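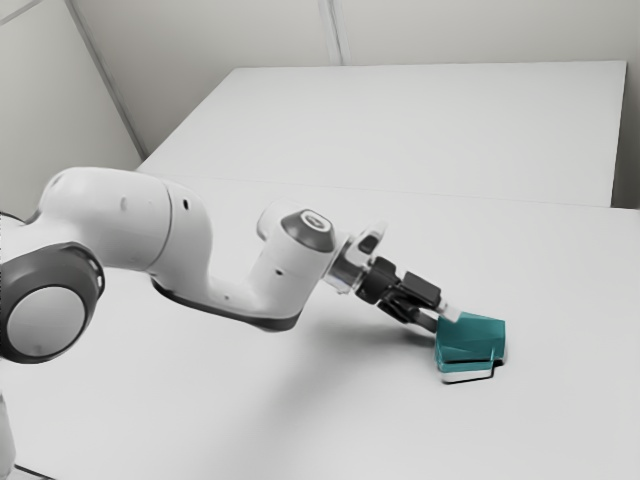
Volume 2, Number 2

HOW THINGS REST: WEIGHT, BALANCE AND FRICTION

Set a cup on a table and it stays where you put it. It does not sink into the table and it does not slide off. Two forces are at work on the cup the whole time, even though nothing moves.

The first force is weight. Weight is the pull of the Earth on an object. It always points down. A full cup has more weight than an empty one, and you can feel the difference when you lift it.

The second force comes from the table. When the cup presses down, the table presses up by the same amount. Scientists call this the normal force. In this case the word "normal" means "at a right angle." On a level table the normal force points straight up.

When the two forces are equal, they are balanced. An object at rest with balanced forces stays at rest.

Where does the push come from?

A table looks stiff, but it bends a tiny amount under every load. The bend is usually too small to see. The particles in the tabletop are squeezed a little closer together, and they push back, much as a mattress spring does. Put a heavy book on a soft cushion and you can see a large version of the same thing. The cushion sinks until its push matches the weight of the book. Then the sinking stops.

Center of gravity

Every object has a center of gravity. This is the point where all its weight seems to act. For a ball that is the same all the way through, it is in the middle. For a hammer, it is close to the heavy head.

An object on a level surface stays upright as long as its center of gravity is over its base. The base is the area between the outermost points where the object touches the surface. A wide, low bowl has a large base and a low center of gravity, so it is hard to tip. A tall vase with a narrow foot tips easily.

Friction

Tilt the table slightly and the cup may still stay put. Now a third effect matters. Friction is a force between two surfaces that touch. It acts along the surface and works against sliding.

Friction depends on what the two surfaces are made of and on how hard they are pressed together. Rubber on dry wood grips well. Ice on metal grips poorly. If you keep tilting the table, the part of the weight that pulls the cup down the slope gets larger. At some angle friction can no longer match it, and the cup slides.

Try it: the ramp test

You will need:
A smooth board or a stiff tray
2 small objects with flat bottoms, such as an eraser and a coin
A 300 mm ruler
A pencil and paper

1. Lay the board on a table. Put both objects side by side near one end.
2. Slowly raise that end. Keep the other end on the table.
3. Stop when the first object slides. Measure the height of the raised end and write it down.
4. Keep going until the other object slides. Measure again.
5. Do the whole test once more and compare your results.

The object that slides later has more grip on the board. Your numbers may not match exactly from one test to the next. Dust, a damp spot or a quick jerk of the hand can change the result - raise the board slowly.

Words to know

Base: the area an object stands on.
Friction: a force that works against sliding.
Normal force: the push of a surface on an object that touches it.
Weight: the pull of the Earth on an object.

Next in this volume: Levers and Seesaws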